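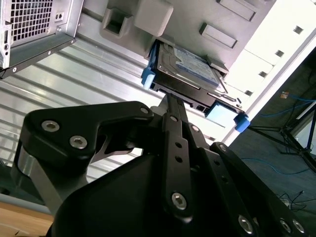 Who gets the easy half of the job?

I have worked on the teardown line at Todosine in Borkport for long enough to have had three different titles for the same work. We take in used office desktops, pull the drives, wipe or shred them, clean what is worth keeping and sell the machines on. The site has 20 people on it. In June the company put a robot arm on drive handling, and since then I have been asked what I think of it by family, by people at the Tisstead site who expect to get one, and once by a man fixing my car. My answer has grown too long to give standing up, so I am writing it down.

I think the arm is a fair purchase. I also think we are dividing the work the wrong way, and that the people doing the job are paying for it in ways that don't show up on the weekly sheet.

Start with what the work was. A desktop comes to you on a cart. You open the side, look for anything loose, unplug the power and data leads from the drive, squeeze the tabs on the carrier and pull. You scan the serial number, bag the drive, and set the case aside for cleaning. If the machine is being resold, a wiped drive goes back in the same way, in reverse. Very little of this is difficult. The carrier part in particular is something a new hire can do well by lunchtime on the first day.

The difficulty is in everything around the carrier. Office machines come back in whatever state the office left them. Leads get tucked behind the cage, or zip-tied to something they shouldn't be tied to. Somebody has added a second drive and run the cable across the first one. A tab breaks when it has been in a warm cabinet for years. An experienced person sees these things while reaching for the case and has already changed grip before the hand gets there. You don't think of it as skill when you have it. You notice it when you watch someone who doesn't.

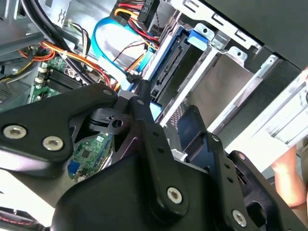
Page last changed: 9 Dec 2018

The arm was brought in for the carriers. That was a sensible place to begin. A carrier has a fixed shape and slides along a fixed path, and the blue plastic tabs are easy to find against the metal. The gripper has narrow fingers that will go into a space where my knuckles won't, which I appreciate more than I expected to. I have scars from drive cages. I won't miss getting new ones.

In the best week so far, the line processed 786 machines. That number was put up on the board by the break room, and it was a good number. I don't dispute it. What I would ask anybody reading it to do is look at how a day is now put together for the person who stands next to the arm.

Before, a machine took a few minutes of mixed work. Some of it needed attention and some of it didn't. You would untangle a bad set of leads, which is fussy, and then pull a carrier and bag it, which is restful. The restful part was where you stretched your back or talked to the person on the next station. Now the arm does the restful part, and the person does the fussy part of one machine and then the fussy part of the next. The cart keeps coming. By the middle of the afternoon your eyes are tired in a way they did not used to be, and it is the third and fourth hour of nothing but cables that does it.

This is the point I would most like managers to take away. Handing the simple steps to a machine leaves the people with a day made entirely of hard steps. If the pace is then set by the total, as ours is, the day gets harder even though there is less of it to do by hand. Our targets were raised in the same month the arm arrived. I have not heard anyone explain how the new figure was chosen, and I have asked.

There is also the waiting, which sounds like the opposite complaint but belongs with the first. When the gripper is in the case, your hands are meant to be out of its way. So you hold a part, or a lead, or the side of the case, and you stand there. The waits are too short to do anything with. They are long enough to be annoying. Someone who wasn't on the floor might call them rest, and the time sheet does call them that. I would not.

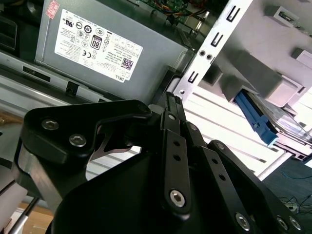 The second thing that has changed is who learns what. A new person used to start on carriers for a week or two. It was easy, and while they did it they were looking into case after case, hundreds of them, and picking up without any lessons where the leads run in each model and what a normal one looks like. Then they moved on to boards and coolers and they already had an eye for it. Two people have started since June. Both went straight to cable prep, with 12 pages of printed instructions. They are perfectly capable and they are struggling, and I don't believe it is their fault. We took away the bottom step and are surprised that people find the stairs steep.

I raised this at the monthly meeting and was told the instructions would be improved. They have been, a little. The pages now have larger type.

I should be fair about the other side. I've heard the view that the arm will take all our jobs within a couple of years, and from where I stand I don't see it. It does well with the carrier it has been set up for. Give it a case with the cage turned the other way and somebody has to come over and deal with it. The power supplies and the boards still need a person, and so does dried paste on a processor, which I would gladly give to any machine that wanted it. No one has been let go at Borkport. One position was not filled when its holder retired, and you can count that however you like. I count it.

I've also heard the cheerful version, from the company's own newsletter, in which the arm has freed us for more rewarding tasks. I would like to know which ones. Wiping a heat spreader is the same task it was last year. If the company means inspection and grading, where you decide what a machine is worth and whether a fault is worth fixing, then I agree that would be more rewarding. It is also paid a grade higher, and none of us on the line have been moved into it.
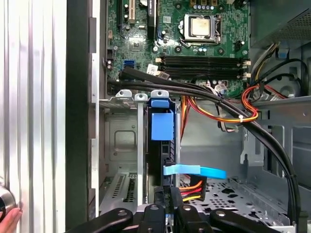
The gripper close to the drive power cable. The cooler is already off the processor.

So what would I do? My suggestions are small, and most could be in place before Tisstead gets its arm.

Rotate the stations. Two hours beside the arm, then something else: bagging, grading, the wash room, anything with a different reach and a different distance for the eyes. We did rotate before. It stopped when the arm came in, on the grounds that only trained people should stand at that station. Then train everybody. The training took one afternoon when I did it.

Leave some carriers for people. Keep one cart in the day that goes past the arm and gets done by hand, and put the new starters on it. It will cost some output. It is still cheaper than having a new person quit in the second month, and I would be interested to see the company do that sum with real numbers.

Let the person at the station set the pace of it. At present the speed is changed from the office on Abdelaziz Street, by people who mean well and are looking at a graph. The person with their hands in the case knows whether this is a clean batch from a bank or a dusty batch from a machine shop. Those two batches should not run at the same speed, and when we did it by hand they never did.

And write down what goes wrong. We log every drive. The stock system tells me that 2706 of them have passed through since the last audit, each with a serial number and a time. There is no log at all for a crushed lead or a bent cage, or for the times someone had to stop the arm and reach in. If we only keep a record of what went right, the next decision will be made on that record.

I don't want the arm taken out. I'd be sorry to go back to skinned knuckles, and I'm old enough that a steady grip which isn't mine is welcome. But it was bought with a plan for the drives and no plan for the people at the station, and six months on there still isn't one. The next meeting is about the Tisstead layout. I have asked for ten minutes on the agenda, and I've been given five.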